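Bench Automation Club: progress report to the Sarnard Fund
Sat 18 July

Summary

The project is on schedule for the regional entry and slightly under budget. Students can now run the rack-handling task from start to finish under supervision, though the results are still uneven. We are asking for no change to the grant amount. We are asking to move one purchase forward, as set out under Spending.

Work since the last report

Most of June went to the task the club picked for the competition: closing, opening and moving pipette tip racks on a bench. The students chose it after visiting the teaching lab at Skedelis, where racks are handled all day by hand.

Two groups share the work. One group writes the motion routines and the other looks after the gripper settings and the bench layout. They trade places every second week so that everyone has spent time at the controls before the entry closes.

Racks and lids are set out at different angles between runs. Early routines only worked when a rack was placed square to the arm, and the students wanted to get away from that. Open lids have been the harder part. A clear lid on a shiny varnished top is difficult to pick out in the camera view, and the group has spent several sessions on lighting and thresholds.
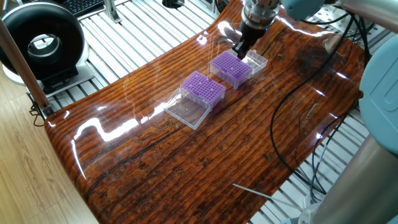
Results to date

The groups logged 81 supervised runs of the full task. Of these, 54 finished without a student stepping in. Most of the failures were missed grips at the corner of a rack, and the rest were lids the software placed in the wrong spot. Run sheets are kept in the club binder and can be copied for the fund on request.

Spending

The grant for this term was $2,000. Tip racks, spare gripper pads and the Bassi workshop fee have been paid. The remaining money was set aside for a second light, planned for next term. We would like to buy it now from Darnik, who have quoted within the amount left.

Problems

Cable routing on the arm side of the bench needs tidying before visitors are allowed near it. Attendance also dropped during exams and has since come back to normal.

Next steps

Finish the lid detection changes and repeat the full set of runs with the new light.
Write up the safety sheet for the competition entry.
Send the fund a short video of a complete run with the next report.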